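Plorinura 2 update begins rolling out

May 22, 2026

The second maintenance update for the Plorinura phone is now going out to owners in Clondutdale and Drunville, with other areas to follow in June. It carries build number 3198 and replaces the software the phone shipped with in the spring.

Most of the work has gone into standby battery drain. On the earlier build, phones with two SIM cards kept searching for a signal even when one of the cards had been switched off in settings. Siddiqui, which makes the handset, says the fault is fixed on both the 16GB and larger models. The camera app also opens faster from the lock screen, and the alarm no longer goes silent when the phone is paired with a headset.

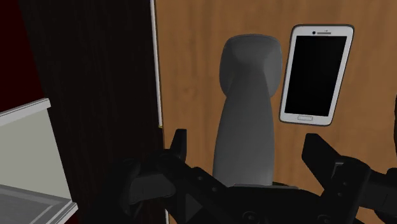

The download is over 1777 MB, so use Wi-Fi and charge the phone to at least half before you start. Go to Settings, then System, then Software Update. If nothing shows up, restart the phone and check again the next day – the update is being sent out in batches, and repeated checks will not move you up the line.

Owners of the 16GB model may need to clear some space first. Moving photos to a memory card is usually enough. Apps stored on the card will be unavailable while the update installs, and home screen shortcuts to them may have to be put back by hand.

One known problem remains. The keyboard can switch back to its default language after a restart – a fix is planned for the next release. Phones bought through a carrier get the update on the carrier's own schedule.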